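Search the archive Go Advanced
Postari Dyers' List
4 min read 21 replies Share

Subject: Re: onion skins gone muddy, help please
From: Yvette Lapointe
To: the list

Divya Kurian wrote:

> Hello all, new-ish here, have been lurking since the spring and reading
> about everyone's lovely yellows. I finally did my first onion skin pot
> last weekend and I was so excited, and it came out the colour of a wet
> doormat. I used a mix of red and brown skins, whatever we had saved up,
> on a skein of white wool from a car boot sale. I simmered it for most of
> the afternoon and left it in overnight. No mordant because the book I
> have said onion doesn't need one.
>
> Two questions. Is it rescuable? And does everyone else really weigh their
> skins? It seems such a faff when they blow about the kitchen every time
> somebody opens the back door.
>
> Also has anyone used tea instead? I have a great many old teabags.
>
> Divya

Hello Divya, and welcome out of lurking!

First of all, wet doormat is a perfectly respectable colour and I have knitted a whole cardigan in it. I called it "peat" and people were very nice about it.

I think you've had two things going on at once. Red skins and brown skins don't behave the same way. The brown ones give you that golden orange everyone is after, and the red ones lean off towards olive and khaki, sometimes quite a nice green if you've got alum in there. Put the two together without keeping an eye on how much of each and you get a tug of war. I keep mine in separate bags now, hung on the back of the larder door, and my family have more or less learned which is which (Christmas excepted, when all sorts goes in).

The other thing is the heat. Most of an afternoon is a long time for onion, especially if it crept up to a proper boil while you were off doing something else. I bring mine up slowly, give the skins an hour on their own, strain them, let the bath cool a bit and only then put the wet wool in. Another hour, never more than a lazy steam off the top, and then heat off. Leaving it overnight is fine, I always do.

On the car boot wool -- are you sure it's wool? I only ask because I once spent an entire Sunday on what was very clearly labelled Shetland in someone's handwriting and it was acrylic from end to end. Snip a bit off and hold it to a match over the sink. Wool smells of singed hair and goes to a crumbly ash, and acrylic melts into a hard little bead. If yours is a blend, the part that isn't wool will just sit there looking beige, and that'll drag everything down towards doormat whatever you put in the pot.
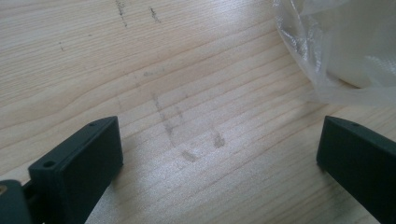

Now, weighing. Yes, I do, but I'm not religious about it. For a deep colour I like the same weight of dry skins as of wool, and I'll go down to half for something softer. My usual batch is 200 grams of yarn, so that's a truly enormous bag of skins, and I know it looks ridiculous on the scales. The trick for stopping them blowing about is to weigh them in a pillowcase, tie the neck, and put the whole pillowcase in the pot. No straining either! Ryan Ellwood put me on to that on this very list and I've done it ever since. The pillowcase ends up a gorgeous colour and I'm always slightly cross that the wool isn't as good.

As for mordant, your book is right in that the colour will take without one. It'll last a lot better with alum though, and it comes up clearer. I use the plain stuff from Okabe, who send it in a paper bag with the weight written on in pencil, and I do it the day before so that I'm not trying to run two pots at once on a cooker with one good ring. If you want to try rescuing the skein you've got, I'd wash it, mordant it now in a separate pot, and then give it a fresh bath of brown skins only. You can't take the mud out but you can warm it up. Do a little test length first and let it dry before you decide. Everything looks better wet and it's heartbreaking how often I forget.
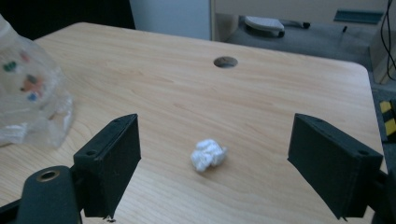
If it still looks grim after that, overdye with madder and call it brick. I've a bag of Gruletti madder here that I bought far too much of, and I'd happily post you a spoonful or two if you drop me a line off-list. It's ground quite fine, so keep it in a stocking foot or you'll be picking red grit out of your knitting until next March. Tainá Araújo had that exact problem with a shawl and I believe she gave it to her sister in the end, grit and all.

Do try a bit of washing soda in the rinse too, a pinch in a bowl, on one end of the test length only. Onion can jump quite suddenly towards orange with it. Don't leave wool sitting in it for ages as it goes harsh and unpleasant, just in, swish, out, and then a good rinse in plain water.

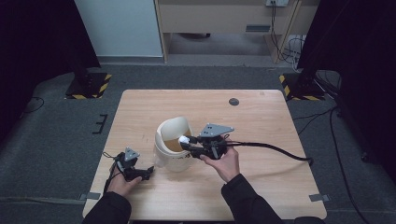 Tea is a different kettle of fish from onion and I'm very fond of it. It's full of tannin, so you get tans and soft fawns, and it's lovely on cotton, which onion can be sulky about. Old teabags are fine as long as they haven't gone furry! I make it strong, 800 ml of water to a good fistful of bags for a sample, and I let it stand until it's stone cold. Do use something pale inside with a wide open top, like that cream-coloured jug with the brownish insides, as you can judge the depth of a bath so much more easily against a light background than in a steel pan, where everything looks like gravy. A wide mouth also means you can get the cloth in and out without folding it, and folds are where the streaks come from. Keep whatever you use for dyeing well away from anything you eat or drink out of, of course.

If you add a tiny bit of iron to tea it goes grey, and I do mean tiny. I did 4 cotton napkins for my niece with what I thought was a pinch and they came out nearly the colour of slate. She loves them but they were meant to be dove. Telmo Montoya has a proper recipe for iron water with rusty nails and vinegar, and if he's reading this perhaps he'd post it again, my copy is somewhere under the Dreletti catalogues and I'm not going in there.

Let us know what the match test says, and do send a snippet round when it's dry. I'm doing marigolds on Thursday if the rain holds off, so I shall be in a state, but I'll read the list in the evening.

Yvette

(PS to Ryan, yes, I still have your jam pan. It's a bit yellow.)

Reply Forward Share 21 replies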